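«Con el segundo bebé dejé de leer foros a las cuatro de la mañana»

Una charla larga (y con bastantes interrupciones) sobre dar el pecho, pasar al biberón y volver al trabajo sin perder la cabeza por el camino.
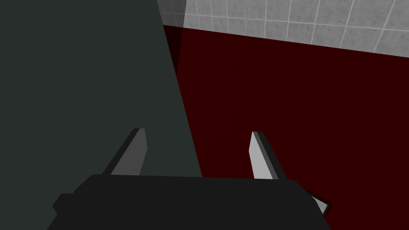
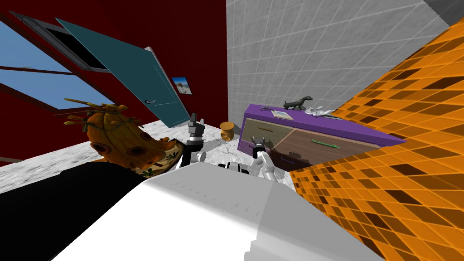
Por Macarena Tejada
Crianza y familia | Lectura: 14 minutos si tienes un bebé en brazos

Rosalía Soler me abre la puerta con un mordedor en la mano y un calcetín diminuto pegado al jersey. Se lo digo, lo del calcetín, y se ríe tanto que despierta al niño. Empezamos bien. Yo venía con mis preguntas ordenaditas en una libreta y a los cinco minutos ya estaba yo calentando café en su cocina mientras ella paseaba pasillo arriba y pasillo abajo.

Rosalía es asesora de lactancia desde hace años y lleva el grupo de apoyo de la calle Echevarría, al que fui yo misma cuando nació mi hija, así que imparcial, lo que se dice imparcial, no soy. Me daba curiosidad saber cómo lo estaba viviendo ella ahora, desde el otro lado, con un bebé que nació en julio y pesó 3064 gramos.

«Con el mayor me lo sabía todo», me cuenta. «Había hecho el curso, tenía los apuntes subrayados, y llegué al hospital como quien va a un examen. Y lloré tres semanas seguidas. Me dolía, no me atrevía a decirlo, y pensaba: si me dedico a esto, ¿cómo voy a pedir ayuda?»

¿Y la pidió? «Tarde. Me llamó Rocío, Rocío Segura, que era compañera del curso, y me notó algo en la voz. Vino a casa, se sentó en la cama, miró una toma entera sin abrir la boca y al final me movió el cojín un palmo. Un palmo, Macarena. Esa tarde ya fue otra cosa, aunque arreglarlo del todo nos costó más.»

Le pregunto qué es lo que más escucha en el grupo y ni se lo piensa. «"No tengo suficiente leche." Casi todas lo dicen en algún momento. A veces hay un problema de verdad y hay que mirarlo con la pediatra, claro, para eso está el peso y para eso están los pañales mojados. Pero muchas veces es que el niño pide a todas horas y tú vienes de leer en algún sitio que tocaba cada tres. Un recién nacido no lleva reloj.»

Lo de los relojes me toca la fibra, porque yo apuntaba las tomas en una hoja de cálculo (sí, con colores). Rosalía me mira con ternura, o con lástima, no sabría decirte. «Tuve una madre que llegó con 413 tomas apuntadas. Imprimidas y grapadas. Le pregunté cómo estaba durmiendo ella y se echó a llorar. No había una columna para eso.»

En este punto el bebé decide que tiene hambre y hacemos una pausa. Aprovecho para decir que su pareja, Dale Kennedy, andaba por allí doblando ropa y que cuando le pregunté por su parte se puso colorado. «Al principio me sentía un poco de adorno», reconoce con un acento que mezcla media España. «Luego entendí que lo mío era todo lo demás. El agua, la comida, el mayor, las visitas. Sobre todo las visitas. A mi tío político lo mandé a casa con su bizcocho a los diez minutos.» El tío, me aclaran los dos a la vez, se llama Nicanor Ortuño y sigue sin perdonarlo del todo, aunque el bizcocho se lo quedaron.

Volvemos al sofá y le saco el tema del biberón, que siempre da un poco de miedo tocar. Rosalía no se anda con rodeos. «Yo doy fórmula. Desde los cuatro meses, mixta. Y lo cuento en el grupo, porque hay madres que esconden el bote cuando voy a su casa, y eso a mí me parte el alma. Si tú quieres dar pecho, voy a hacer todo lo que pueda para que lo consigas. Si no quieres, te ayudo igual. Lo único que pido es que lo decidas con información y sin que te lo decida tu suegra.»

«¿O la asesora?», le pincho. «O la asesora, sí. También las hay pesadas.»

¿Y el regreso al trabajo? Aquí resopla. Volvió hace poco, con jornada reducida, y se saca leche en un despachito que comparte con el archivo. «Lo que yo haría, y lo que no hice la primera vez, es practicar antes. Que el niño tome un biberón con otra persona unos días, sin prisa y sin estar tú asomada por la puerta. Con el mayor lo dejamos para la víspera y fue un drama. Lo escupía todo, me miraba a mí, miraba a Dale... Horrible.»

Para conservar la leche es bastante estricta: manos limpias, recipiente con fecha, al fondo de la nevera y nunca en la puerta. Lo que sobra de una toma, fuera. «Duele tirarla, ya lo sé. Te has pasado 14 minutos ahí enchufada para que se vaya por el fregadero. Pero se tira.» Y si el bebé es prematuro o está malito, dice, las pautas son otras y se las tiene que dar su equipo médico.

Antes de irme le pregunto qué le diría a la Rosalía de hace unos años, la de los apuntes subrayados. Se queda callada un rato, con el niño ya dormido encima y la boca abierta. «Que llame a Rocío el primer día», me dice bajito. Y luego me pide por señas que le acerque el mando, que se le ha quedado en la otra punta del sofá.

El grupo de la calle Echevarría se reúne por las mañanas, a las once, y se puede ir embarazada, con bebé, con pareja o con la abuela.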